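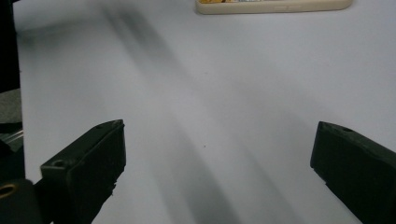 A morning at the Havlíček brush works, Grernby

The works open to visitors on one Wednesday a month, except in December when they are too busy with orders. You have to book by phone. I went with my neighbour Anjana Mridha, who had been given a Havlíček yard broom as a wedding present and still uses it.

We took the bus from Grernby station, which stops at the bottom of the hill. The walk up is steep and there is no pavement for the last part. If you drive, the visitor parking is behind the timber store and not at the front gate, where the lorries turn.

Reception and the timber store

Tours start at 10 sharp. We were met by Haziq Krishnan, the production manager, who has been there long enough to have worked in most of the departments. There were nine of us, including a couple who run a hardware shop and wanted to talk about prices. We were given ear plugs and asked to tie back long hair.

The timber store is a long shed with open sides. Most of the handles and broom heads are beech. It arrives sawn and stands outside for some months before it goes into the kiln for 48 hours. Haziq said the kiln is the part of the job that causes the most trouble. If the wood comes out too dry it splits at drilling, and if it is too damp the bristles work loose in a year or two, by which time the customer has forgotten where they bought it. They also use some alder for the cheaper scrubbing brushes and a small amount of pear for clothes brushes.

The fibre room

I liked this part best. The fibres come in bundles tied with string and are kept on racks by type and length. The main ones are bassine and bass for yard brooms, coco for indoor brooms, tampico for scrubbing brushes, and horsehair and pig bristle for the finer work. Most of the plant fibre is bought through an importer called Catavico, which sends a mixed load every few weeks. Each bundle is opened and checked by hand, then combed on a steel comb fixed to the bench to take out the short pieces. The short pieces are sold for stuffing.

We were allowed to handle the samples. Bassine is much stiffer than I expected, and horsehair is softer. Tampico smells a little like hay. One of the women in the fibre room has been mixing for so long that she judges the blend by squeezing the bundle, and she passed a good one and a bad one round for us to try. I could not tell them apart. Anjana said she could.

Drilling and filling

The machine shop is loud and you do not hear much of the commentary, so ask your questions before you go in. A broom head is clamped, drilled and filled on the same machine, one tuft at a time, with each tuft folded over a small piece of wire and driven into its hole. An ordinary yard broom takes a couple of minutes. The works turn out 2,000 brushes of all kinds on a normal day. The oldest filling machine still in use was bought second-hand by the present owner's grandfather, and parts for it are made in the workshop next door.

After filling, the heads go to trimming, where the ends are cut level. There is a lot of dust here in spite of the extraction. Anyone with asthma should think about skipping this room. You can wait in the corridor, where there is a display of old catalogues.

Hand work

Upstairs there are four people still making brushes by hand. They do the awkward shapes, which means bottle brushes for laboratories, curved brushes for bakeries, and repairs to old hairbrushes sent in by post. The method is called drawn work. A tuft is looped over a wire and pulled down into the hole from behind, then a thin back is glued on to cover the wires. A clothes brush made this way has 400 holes and takes most of a morning. They cost accordingly.

The Flustano range of paintbrushes is also finished on this floor. The bristles are set in a metal collar by machine downstairs, but the tips are shaped and checked by hand, and any stray hairs are picked out with a small knife. I asked how many are rejected. Haziq said it depends on the batch and that the rejects are used in their own paint shop, where the handles are dipped.

The shop and the café

The tour finishes in the factory shop after an hour and a half. Seconds are kept in bins by the door and are good value. I bought a dustpan brush with a mark on the handle and a nail brush. The hardware shop couple ordered 300 scrubbing brushes on the spot. Cards are accepted, though the machine was slow.

The café is in the old boiler house and does soup, rolls and one hot dish. It shuts at two. The soup was leek and potato and there was plenty of it. The staff eat there too, so it is best to go before noon or wait until the break is over.

Practical points

Booking is by phone only, mornings are best for getting through.
Children under eight are not taken into the machine shop.
There are two flights of stairs to the hand-work floor and no lift.
Wear flat shoes. The timber store floor is uneven.
Photographs are fine everywhere except the kiln building.
Broom repairs can be left at the shop counter. Anjana's is going back in the spring for a new head, and they have told her she can keep the handle.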